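Keeping a Household Inventory Database That Stays Tidy

A few of you wrote in after my piece on labeling pantry shelves to ask how I keep track of everything in the house, and I promised I'd get to it, so pour yourself something and settle in. I keep it all in a small database on the old computer in the laundry room (Custoro, if you're curious, though Lis will do the same job), and as of April it holds 1,549 items.

My first tip is to give every object its own record and every room its own record, then point one at the other. I used to type "hall closet" by hand each time, and I ended up with 17 spellings of it! When we moved the linens upstairs I had to fix every last one.

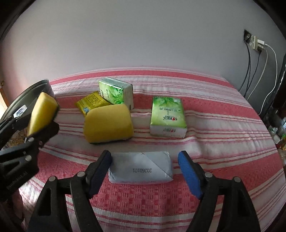 Next, go easy on the fields. My first try had 18 of them, and I never filled in more than a handful. These days I make only 3 required: name, room, and date added. Everything else can stay blank until some rainy afternoon when you feel like it.

Do put an index on the name field, by the way. Searching for "spare fuses" used to take long enough that I'd wander off and start the dishes.

Back it up, too. Mine copies itself to a thumb drive every Sunday evening, and the drive lives in the button tin. Try restoring from it once in a while, into a scratch copy, so you know the steps before you need them.

Readers using Clatetti should check that dates are saved as dates and not as plain text, or sorting by age goes all funny.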